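Clallanbridge Play Resource Library
Minutes of the November meeting

Held in the back room at Brernus House, 7.30 pm
Present: 11 members
Apologies: 2 received by email

1. Minutes of the last meeting

Agreed as a true record, with one correction. Under item 4, the shelf unit was given as going to the nursery. It is going to the after-school club. The nursery already has one.

2. Matters arising

The hall heating has been looked at and the timer reset. Members who open up before nine are asked to leave the dial alone.

The overdue list is down to 9 items, most of them jigsaws. Reminders have gone out for all except the marble run, where we have no current phone number for the borrower. If anyone has the family's new details, please pass them to the desk.

The lid for the sand tray has still not been found.

3. Money

The balance was reported and the sheet passed round. Nearly 200 pounds remains in the replacements budget for the rest of the year. It was agreed to keep 20 pounds of this back for batteries and labels, as last year these came out of petty cash and made the accounts hard to follow.

A question was asked about whether late fees should go up. After some discussion it was left as it is until spring.

4. Play kitchen sets

This took up most of the evening. The kitchen sets are the most borrowed thing we have after the ride-ons, and they come back with pieces mixed between boxes. Two families have complained about getting a teapot with no lid and a bag of loose vegetables from a different set.

The proposal was to split the large kitchen boxes into smaller ones by meal, starting with breakfast. The breakfast box would hold the toaster, the toast, a plate and a basket for bits. Tea things would go in a second box and pans in a third. The fruit and vegetables would stay together in the big drawstring bag.

Views for: smaller boxes are easier to check in, and a family with a short walk home can carry one. Views against: more boxes means more shelf space, and some children want the whole kitchen at once. It was pointed out that a family could still borrow all three on one ticket.

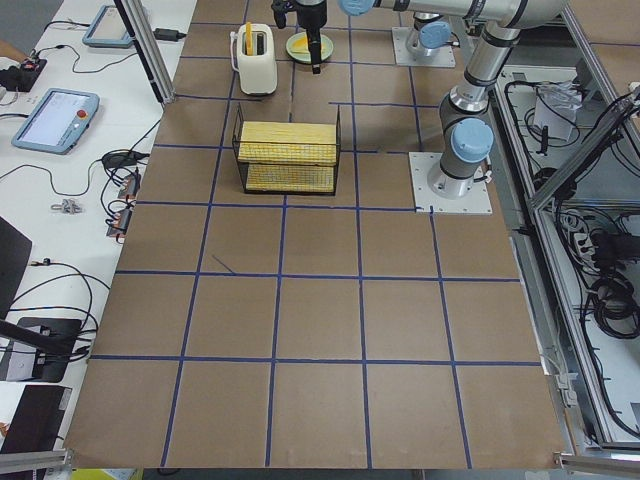
Tyson Poirier
Minutes Secretary

The toaster is the small cream one with the rounded body and the handle loop on the side. A slice of yellow toast stands up in the slot well enough for small hands to get hold of it. It was agreed that the pale green round plate should go in the breakfast box with it.

There was a longer discussion about the basket. The black wire one has thin mesh sides and an open top, so whoever is on the desk can check what is in it without tipping everything out. One member felt that wire was not right for under-threes and would sooner have a cloth bag. Another said cloth bags come back damp. Agreed to use the wire basket for the trial, to run a hand round the rim for rough ends each time it comes back, and to look at it again in the new year.

The two thick yellow pads kept in the basket need a name on the contents card. They have been put down as sponges, bread and cheese by different people on different days. Agreed to write "yellow pads, two" on the card and leave it to the children.

Proposal for a trial of the breakfast box carried, one against. The tea and pan boxes will wait until we see how the first one does.

5. Contents cards

The present cards are handwritten and several cannot be read. Kotian Print has offered to laminate a batch at cost. Agreed to accept, once the wording has been checked against what is really in each box. Cards to be tied on and not taped – the tape takes the colour off the lids.

6. Donations

A garage and a box of wooden track have been given by Zendelel Childminders. Thanks to be sent. The track needs sorting, as it is from more than one maker and not all of it joins up. A doll's cot was also offered but has a broken side, and it was declined.

7. Any other business

The cupboard key is to go back on its hook after every session.

The tea urn is slow. No action for now.

8. Next meeting

Same room, 7.30 pm. Date to be sent round once the booking is confirmed.

Meeting closed at 8.50 pm.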